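Ludmila Jelínek
I have lived in Haltau for four years and I have now been to my first meeting about the 138 bus. A thread, for anyone who has ever stood at a stop and wondered what they did wrong.

The 138 goes from Haltau to Nasden by way of every cul-de-sac in between. On paper it takes 25 minutes. I once finished a library book on it, and it was a Russian one.

In August the company put up a notice saying the timetable would be "refreshed". I've been refreshed by them before. Last time they refreshed the 7.40 and I haven't seen it since.

The new timetable has an 8.04 and then a 9.31. If you start work at nine you may choose between being very early and being sacked. There is also a bus at 5.52, which I assume is for bakers and the guilty.

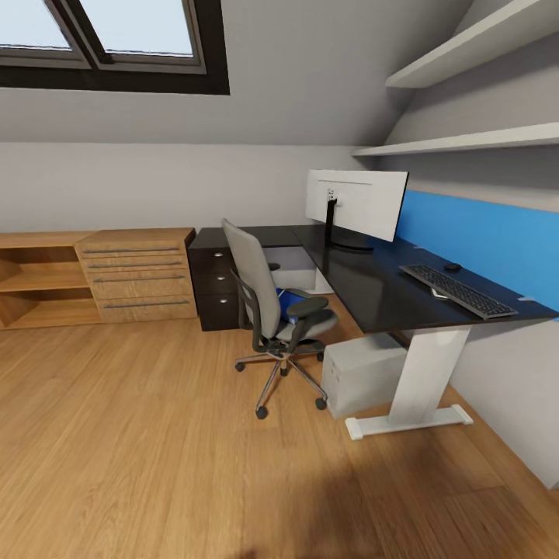
Pin-yu Yeh
The 9.31 doesn't run in school holidays either, it's in the tiny print under the map. I waited for it all last week like a lemon.

Ludmila Jelínek
Well, that's cheered me up. I went and found the tiny print. It also says the stop at Choi's the greengrocer is "request only", which explains the time I was carried past it holding a marrow.

So, the meeting. It was held in Nasden at 7pm. The last 138 back leaves Nasden at 6.50. I raised this and a man in a fleece wrote it down very slowly.

They had a slide saying there are 2000 of us in Haltau and that 80 use the bus on a normal day. A woman behind me said they should try running it and see if the number went up. Best thing said all evening, and she wasn't even on the agenda.

We were then told about the app. The app is called Zorel and it shows you where your bus is. Mine was in a field. I know that field. There is no road in that field.
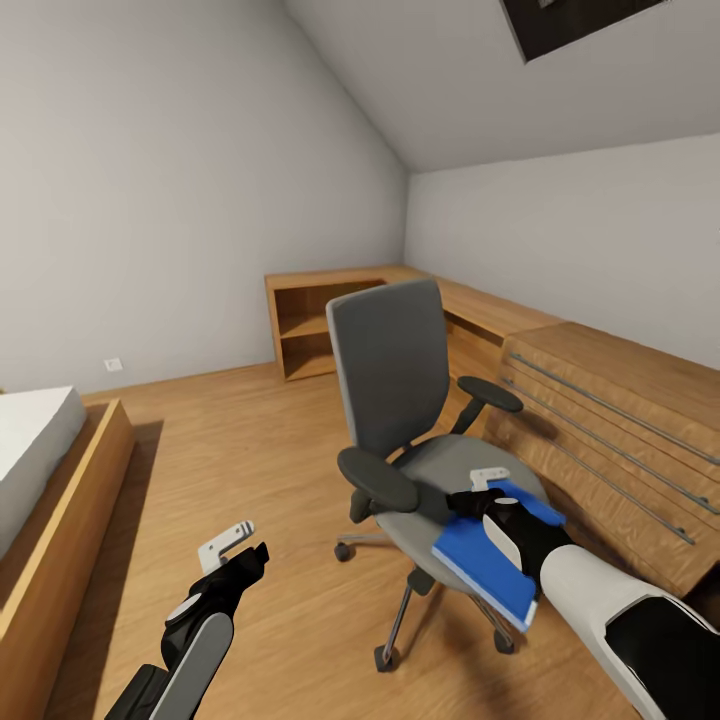
I asked whether people without a smartphone would get a paper timetable. Yes, they said, you can download one. My neighbour is 91 and has been told to download things by the bank, the surgery and now the bus. She says she'd sooner walk, and she has, as far as the postbox. I do see the appeal of giving up. A low bed, a skylight in the ceiling, plain walls, no timetable pinned to any of them: you could lie there till the 9.31 went by and be no worse off than the rest of us at the stop.

Small victories: they've agreed to "look at" an 8.25. I've been looking at an 8.25 for years. I look up the hill for it most mornings.

They have also promised a new shelter. The old one has a roof and one side, and the side faces away from the weather. When I pointed this out I was told it was installed to a standard. I'd like to meet the standard. I'd like it to wait there with me in November.

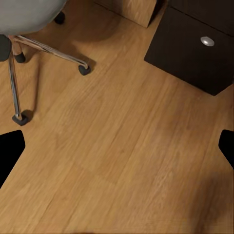

Ludmila Jelínek
Someone has asked why I don't just drive. I failed my test in Nasden, on a roundabout, behind the 138. It was the only time it's ever been early.

If you want to moan usefully, comments are open until the end of the month. You can email them, or hand in a form at the office in Nasden, which shuts at four. You'll want the 2.15. The 3.40 is request only.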